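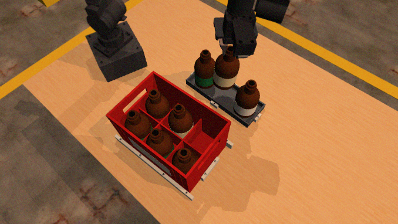

New opening hours at the Sadon tool library

2025-02-01

From this month the tool library is open also in the evening, until 8 pm. Many members have asked for it, especially those who work in the city and could never come before we closed. The morning hours stay the same.

The yearly fee is now $27, and it was $25 before. Families pay $60 for all persons living at one address. If you already paid for this year, you do not need to pay the difference.

Please remember that sanders and saws can be borrowed for 5 days — not for a week, as it was written by mistake in the last newsletter. If you need more time, write to Fotini Sfakianakis before the last day and she will look if another neighbour is waiting.

Zoltán Bakos will teach his sharpening course again in July. Bring your own chisel or kitchen knife, and wear closed shoes. The colour of the sign-up sheet is green this time, and it hangs beside the door.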